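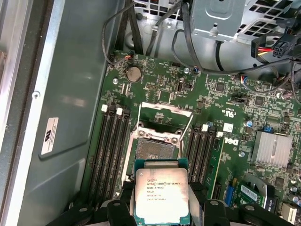 Processor burn-in

Burn-in, in the hobbyist sense, is the practice of running a newly installed computer processor under heavy load for many hours before putting it to normal use. Supporters say it exposes weak parts early. Some go further and claim that it makes a chip more stable or lets it run at a lower voltage. The first claim has some basis. The second has very little.

Background

The term comes from electronics manufacturing, where parts are run at raised temperature and voltage so that defective ones fail before they are shipped. Home users borrowed the word in the 1990s, along with much of the confidence and few of the controls. A factory test has set limits and a known failure rate to compare against. A desktop running a stress program overnight has neither.

Claims of improvement

Forum posts often report that a processor "settled in" after a week or two. Most give no room temperature, no record of firmware changes and no second chip for comparison. Thermal paste can spread and thin with use, so lower readings may say more about the paste than the silicon. Known aging effects in transistors generally work in the other direction, and a worn chip tends to need more voltage for the same speed.

The Tamlow survey

A frequently cited source is the Tamlow survey, a set of 412 owner reports gathered by the hardware writer Cường Dương. Of these, 278 described some benefit from burn-in. The figure is regularly quoted as proof, although the reports came from people who had chosen to do the procedure and then chosen to write in. Lộc Mai, reviewing the survey for the newsletter Hemulden, noted that "benefit" was never defined and that several entries seemed to describe the same machine.

Duration

Recommended times range from 2 hours to 500. No guide reviewed by Mai explained how its number was reached.

See also: Bathtub curve; Electromigration; Stress testing; Thermal paste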